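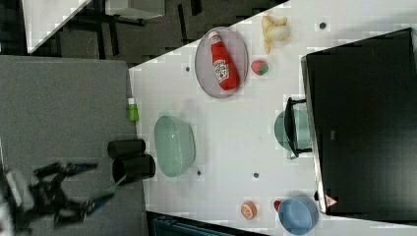

Ketchup on the gray plate, strawberry next to it.

Moving 18 Windows machines off hand-built installs this week. Posting notes as I go, mostly so I can find them again in May when the next batch is due.

Starting point: every machine was set up by a different person over a few years. No two have the same tools folder. Three of them have Git in C:\Git, one has it in somebody's profile, and the rest have it where the installer put it.

The goal is one PowerShell script per role (build box, test box, desk machine) and nothing else. You run it on a clean Windows install, go get lunch, and come back to something usable.

I'm using winget for whatever it has. Most of our list is in there: Git, 7-Zip, VS Code, Python, Notepad++. Those are one line each and I won't say much about them.

First snag. Running winget over a remote session as a different user didn't find the command at all. It's installed per user, so the account has to have logged in on that machine at least once. I went back to running the script locally for now.

Second snag. Some packages ask you to accept the source agreement the first time. If your script doesn't pass --accept-source-agreements and --accept-package-agreements, it sits there waiting. I lost most of a morning to one machine that looked busy and was waiting for a Y.

I now pin versions for everything. "Latest" sounds fine until the test boxes get a Python the build boxes don't have. The pins live in a plain text file, one package per line, ID then version. Anyone can edit it.

Then the awkward one: Varnosel. It's the label printing package the warehouse side uses. No silent switch in the docs. The setup exe unpacks an MSI into the temp folder and deletes it when you close the window.

What worked: start setup, leave it on the first screen, copy the MSI out of temp, cancel setup. After that it's msiexec /i with /qn and it goes in without a single window.

One catch, it wants the license server name as a property. I got the property name by doing a normal install with /l*v and reading the log. The log was long. Search for "SERVER" and you get there.

Gebhard Ortner asked why I don't repackage it. I've done that before with other software and had to redo it every release. Copying an MSI out of a temp folder takes a few minutes and I can live with that.

Next, drivers. We have USB serial adapters from at least two suppliers and Windows Update picks the right driver maybe most of the time. I put the signed drivers in a share and call pnputil /add-driver with /subdirs and /install. It skips ones already present.

If the share is slow, copy the folder to the local disk first. Running pnputil straight off our share took long enough that Ignacio Escobar thought the script had hung and pulled the plug. Fair enough, it printed nothing. It prints something now. 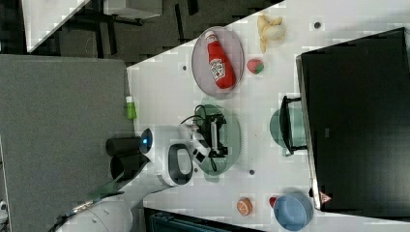 Gripper over the green plate.

Exit codes. An MSI that returns 3010 has succeeded and wants a reboot. My first version treated anything except 0 as a failure and stopped, so half the machines ended up with the first four packages and no more.

Now 0 and 3010 both count as good, 3010 also sets a flag, and there's one reboot at the very end. 1618 means another install is already running, so the script waits 300 seconds and tries again, up to three times. After that it stops and writes the package name to the log.

On a fresh machine 1618 comes up a lot in the first hour. Windows is still busy with its own updates. If you can leave the machine alone for a while before running anything, do.

Paths. Installers change PATH in the registry but the shell you already have open keeps the old one. So the script installs Git, then calls git, then says git isn't there. I read the machine and user values back from the registry after each package and rebuild $env:Path from them. It's a short function and I should have written it years ago.

Also, one old machine had a PATH with the same folder in it nine times. I dedupe it now, keeping the first one. Nothing has complained so far.

Logging: one file per machine, on the share, named after the machine. Each line has time, package, version, exit code. I tried JSON first and then found I was opening it in Notepad every time anyway. Tabs are fine.

Question from Noemi Bellamy about secrets. There are none in the script. The one license key we need gets typed in at the start with Read-Host -AsSecureString. It's a bit annoying on a long day but I don't want it in the repo.

Check for disk space before you start. The desk role needs a good bit more than the other two and I had one machine run out in the middle of Visual Studio Build Tools. Cleaning up after that took longer than wiping it and starting over, so I wiped it.

About the Build Tools: use --wait with the bootstrapper, plus --quiet and --norestart. Even then I had to launch it with Start-Process -Wait to stop the script from moving on early. And make an offline layout if you have more than a couple of machines. Ours is on the same share as the drivers.

Godfrey Obura tried the script on his own laptop before I said it was ready. It removed his newer version of Node and put the pinned one in. So there's now a check: if a newer version is present it leaves it alone and logs a line, unless you pass -Force.

Uninstalls are the part I like least. The old hand-built stuff doesn't always show up in Apps, so winget can't see it. I keep a list of folders to look for and the script only reports them. I delete by hand after looking.

Where it stands: the build role and the test role are done and have been run from a clean install twice each. The desk role works, apart from the PDF printer, which still pops up a window asking for a paper size. I have tried every switch I could find in its help file.

If anyone knows how to get a default paper size into that thing from the command line, please reply. Registry key, answer file, anything.

Will post the version file layout next week once I've taken our server names out of it.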